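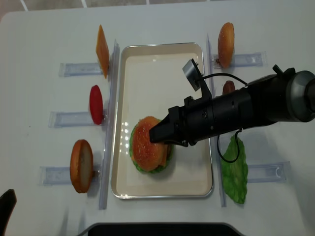
Sesame top bun on the stack, center tray. Cheese slice and tomato slice stored on edge at left.

Burger Assembly Station: Gallery

Filed under: Layouts / Tabletop sets

The burger station is a tabletop layout for stacking a burger from separate parts. It has a tray in the center, a clear strip along each long side of the tray, and holders that keep the ingredients standing on edge. The layout was drawn up at our shop in Baltham and is listed in our index as Drima. The pictures on this page cover the tray, the storage and the stack itself. Notes on parts and placement follow each one.

Tray. Rectangular, thin silver metal rim, cream interior with slightly rounded corners. The floor is glossy and will reflect ceiling lights. A matte liner was tried in February and dropped, as the lettuce piece slid on it. The tray goes in the middle of the table with its long sides parallel to the strips. Set the tray first and bring the strips up to it.

Stack position. The stack is built in the lower part of the tray, which leaves the far part open for setting down a piece that was picked out of order. Build on the same spot each time. A stack that starts too close to a strip leaves no room for the lettuce, the widest part in the set.

Storing on edge. Flat pieces such as cheese and tomato are hard to lift off a flat surface because there is nothing to get under. Standing in a slot, the same piece shows both faces and can be taken by the sides. The slot should hold the piece upright without gripping it. If a slice leans slightly, leave it alone. If it falls over, the slot is too wide for that slice.
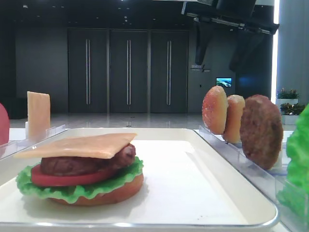
The slots also have to suit parts of very different thickness. A cheese slice is thin and square, a patty is thick with a rough face, and a top bun is domed on one side, so it tends to tilt toward the flat side. We cut the first set of slots to one width and had to recut most of them. The present drawing gives a separate width for cheese, tomato, patty and bun, and the drawing should be followed even where the difference looks too small to matter.

Order of the stack. From the bottom: bottom bun, lettuce, tomato, patty, cheese, top bun. The lettuce is ruffled and spreads past the bun, so the bun is mostly hidden once it is down. Check that the bun is centered before the lettuce goes on. Cheese set a little askew is fine. A patty that is off center will carry the cheese and the top bun with it, and should be moved before going further.

Loads and wear. We ran the set through 2000 full builds before changing any parts. The holders showed light scratches at the mouth of the slots and nothing else. The bun pieces held up well. The lettuce started to lose its ruffle at the outer edge after about 200 builds and is now treated as a part to be replaced. Spare pieces are ordered through Alhassan, item group 189, and should be matched by size before use - color varies a little from batch to batch, and that has no effect on the build.

Cleaning. Damp cloth and dish soap on the tray and the food pieces. Use only a soft dry cloth on the clear parts. Paper towel leaves fine lines, and glass cleaner should be kept off acrylic altogether. Let the slots dry fully before reloading.

Arrangement. The holders sit at right angles to the strips, three to a side, with the ingredient at the end nearest the tray. Cheese is at the far left, tomato at the middle left and the bottom bun at the near left. Top buns go at the far right, where they can share one holder. The placement can be mirrored if the table is against a wall on the left.
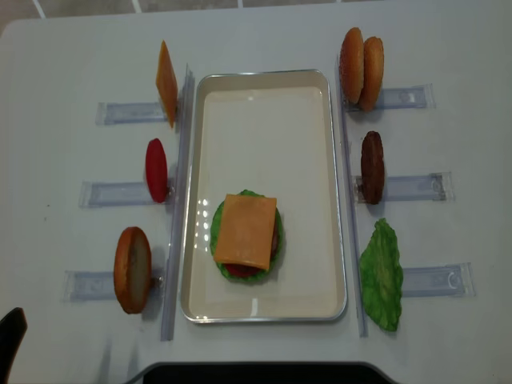 Dimis wrote in the comments that a bottom bun should never be kept on its rim, as it rolls as soon as the table is bumped, and that a shallow round recess would be the better choice. The recess was on the first drawing. It takes up more table than a slot and the bun has to be lifted by its edge, so the slot was kept, with the side walls raised. On a table that gets bumped often, the recess may still be worth cutting.

Page last revised 31 December 2025. Next gallery: Sandwich station, two trays.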